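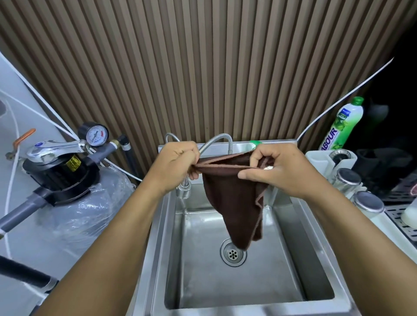 A dark brown cloth over the sink, tap running.

The Vilov women's basketball side closed out January with two road games in three nights and came home with a split, and that is probably the fairest result available to a team that shoots free throws the way we do. The opener at Rondard was the good one. Vilov trailed by nine at the half, switched to a zone that had been practiced for two weeks and trusted for none, and held the hosts to a single basket over the last four minutes. The final was 61-58. The bus ride home was loud, and the driver asked for quiet twice.

Then came Tremblay. The gym there holds 4000, and on this occasion it held a pep band and a great many empty seats, which made every missed layup easy to hear. Vilov turned the ball over 26 times – a season high, in case anyone was hoping for a lower number – and still had a shot to tie at the horn. It hit the shot clock. Tremblay won 55-52 and moved a game clear of us in the standings.

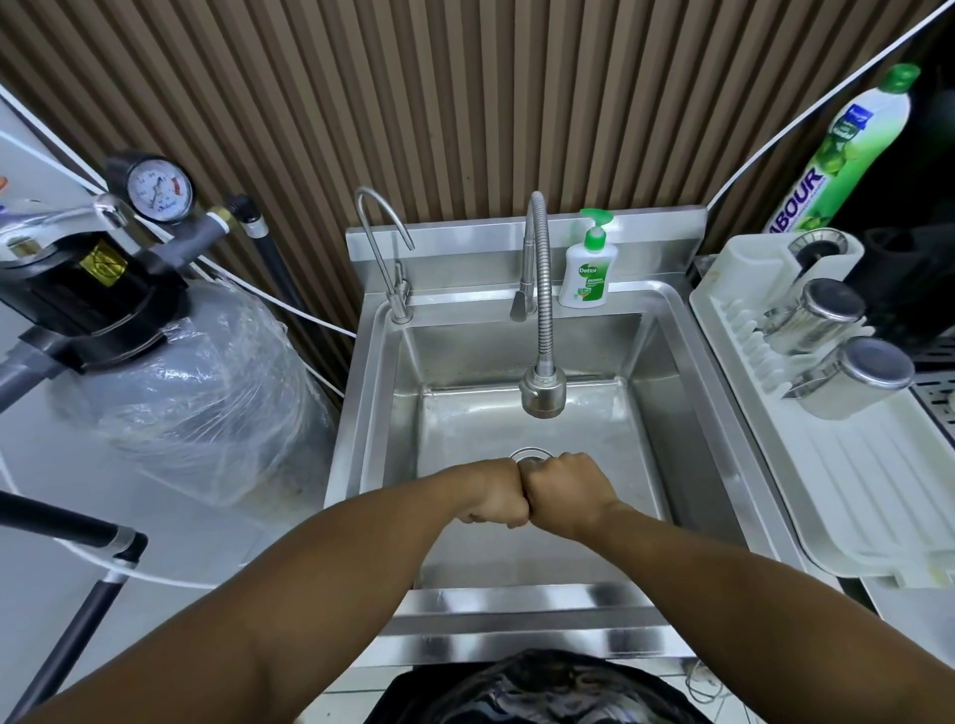
Hands together over the drain.

Coaches spent the following practice on inbound passes, a skill most of the roster believed it had mastered in middle school. There was some grumbling. There was also a drill in which all five starters failed to get the ball in play against the reserves, and after that the grumbling stopped.

Jusilus visits next. They press full court from the opening tip and don't let up, so please arrive early if you'd like to see us with the lead. Doors open an hour before the game, and season tickets are good at either entrance.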